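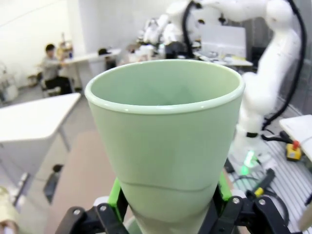 Erkora users at Cowie told us the old pads let go of thin cups once the squeeze was turned down, and that turning it up again left dents. They wanted one setting that would do for a whole shelf of tableware.

Erkora Soft Pad Set, pair
For two-finger grippers. Supplied with fixing screws and a grip table.

The grip table comes from a study carried out at our Hondthorpe workshop. An arm picked up a plastic cup, held it upright, moved it to a second spot and put it down. The camera at the wrist recorded every grasp, and a grasp was marked as failed if the cup tilted, slid or lost its shape. We ran 2,000 grasps in all, 1,000 with soft pads and the same number with bare fingers, at 40 combinations of finger force and closing speed.

Results
Soft pads held the cup at lower force settings than bare fingers did. Closing speed mattered less than we expected, except near the base of a tapered cup, where a fast close tended to push the cup upwards. Grasps high on the wall failed more often with both.

The study used empty cups only. Filled cups are being tested now — the figures should be ready in August.

Care
Wipe with a damp cloth. Check for wear after around 100 hours of use. Do not use solvent.

Fits Troltell finger mounts, old and new pattern. Sold in pairs only.

Page updated April 3, 2019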